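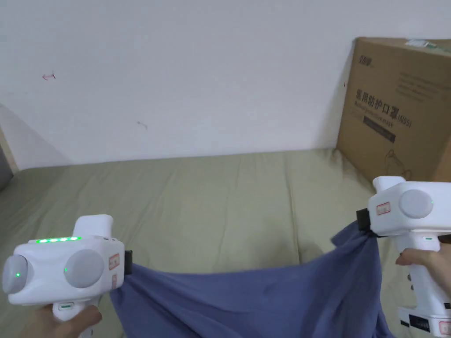
Wie viele Durchgänge braucht man, bis ein Lernsystem mit einer neuen Stoffaufgabe etwas anfangen kann?

Für den ersten Trainingslauf reichen 150 brauchbare Durchgänge mit demselben Tuch. Danach kommen andere Tücher und andere Unterlagen dazu.

Suche Suchbegriff eingeben Los

2018-11-22 | Redaktion Jillbridge

Tuch falten mit zwei Handgreifern: so nehmt ihr auf

Falten kann jeder, bis er es mit zwei Greifern statt mit zehn Fingern tun soll. Rechnet am ersten Nachmittag mit Demut und einem leichten Ziehen im Unterarm.

1. Unterlage wählen. Ein Bett mit glattem, einfarbigem Laken genügt. Das Tuch soll sich farblich abheben: Blau auf blassem Grün geht gut, Weiß auf Weiß nehmt ihr bitte nur, wenn ihr Feinde im Trainingsteam habt.

2. Beide Greifer einschalten und die Statusleuchten prüfen, dann Vokus starten. In dieser Reihenfolge, sonst fehlt euch eine Hand in den Daten.

3. Tuch zerknüllt hinwerfen. Wirklich werfen. Wer es vorher heimlich glattstreicht, bringt dem System bei, dass Wäsche gebügelt vom Himmel fällt.

4. Mit links und rechts je einen gegenüberliegenden Rand fassen und anheben, bis der Stoff zwischen den Backen hängt. Die Mitte darf durchsacken. Kurz halten.

5. Ablegen, einmal falten, loslassen, Aufnahme beenden. Rutscht eine Ecke weg, greift ihr nach und macht weiter. Solche Korrekturen behalten wir.

6. Alle 54 Durchgänge Tuch wechseln und Akkus laden. Die krumme Zahl stammt aus dem Daher-Protokoll und wird dort mit großem Ernst verteidigt.

Gelöscht wird, was mit bloßen Fingern gerettet wurde. Der Finger ist im Modell nicht vorgesehen. Fast 200 Aufnahmen haben wir im März deswegen weggeworfen, seither steht dieser Satz hier.

Kommentare (3)

Gast: Bei mir schnappt der rechte Greifer immer ein ganzes Knäuel statt der Kante. Zählt das?

Redaktion Jillbridge: Zählt, solange das Tuch am Ende gefaltet liegt. Schönheit wird nicht bewertet.

Gast: Wir haben in Iltinbridge mit Frottee angefangen. Lasst es.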